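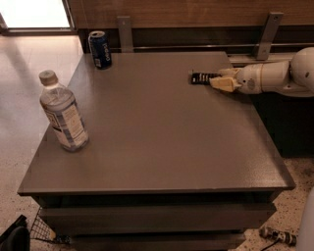
Workshop notebook, January, bench 2

Sourdough again, and I am so pleased with this batch of starter that I'm writing it up before I even wash the bowls. Started at 6 in the morning, kitchen at the Clollham end of the building, windows shut, oven off.

Flour is the Forsyth whole rye, the new sack. The old sack was fine but it had gone a bit flat in smell, and the new one is lovely, all hay and malt when you open the top. Fed the jar with equal weights of flour and water, stirred with the handle of a spoon, lid on loose. By mid-morning it had domed up against the glass and was full of long stretchy holes. I haven't seen it move like that since fall!

Dough for the main test: 400 g bread flour, the usual salt, 20 g of rye held back for dusting. Water went in by feel up to where the dough just stopped tearing, then I let it sit covered before the starter went in. I know we argued about whether the rest is worth the bother. I'm now firmly on the side of yes. The dough I rested stretched out thin enough to see my fingers through it, and the one mixed all at once (same flour, same bowl size, same everything) kept ripping at the edges right up to the third fold.

Folds: four on the rested dough, five on the other one, and it still felt slack. Both got the same warm corner by the water heater. I turned the tubs halfway through so neither one hogged the heat.

Shaping went better with wet hands than with flour. I'd been dusting the counter like a snowstorm and then wondering why the seams wouldn't close. A damp scraper and quick hands, that's all. The Ornero baskets are finally seasoned enough that nothing stuck. Rice flour rubbed well into the weave, tapped out, done.

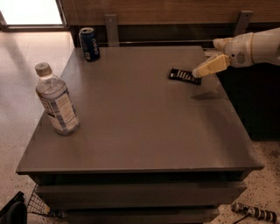
Bottled water on the dark drawer table.

Bake: lidded pot, oven as hot as it goes, lid off for the last part. Rested loaf opened up along the score with a proper ear on it, crackling like mad when it came out. I stood there listening to it for a silly amount of time. The other loaf baked up paler and spread sideways, though it's perfectly good eating and will make great toast.

Cut both after about 2 hours, which was too soon, I know, I know. Crumb on the rested one is open but even, a bit gummy right at the base. Could be the early knife, could be that the pot sits too low. Next time one shelf up. Flavor is mild with a nice sour note at the end, more like yogurt than vinegar. The all-at-once loaf tastes nearly the same to me. So the rest is buying us texture and handling, and the taste must be coming from the starter and the long cool proof.

One mistake to own up to: I scored the second loaf with the old blade. It dragged. I'd like to blame the slack dough for the ugly top but the blade has to take some of it. New blades are in the tin marked Brendano, behind the parchment.

To try:
Same rested dough with the rye doubled, and a touch more water to match.
Overnight in the cold shelf, baked straight from the basket with no warm-up.
A seeded version, seeds soaked first. The dry ones stole so much water last time that the dough went stiff as clay.
Pot one shelf higher, and actually wait before cutting.

Starter is fed and back in the cool cupboard, band on the jar at the starting level. If anyone is in before me, please don't stir it, just look at how far it has climbed past the band and write the time here underneath. There's half of each loaf in the cloth bag. Butter is in the door of the fridge.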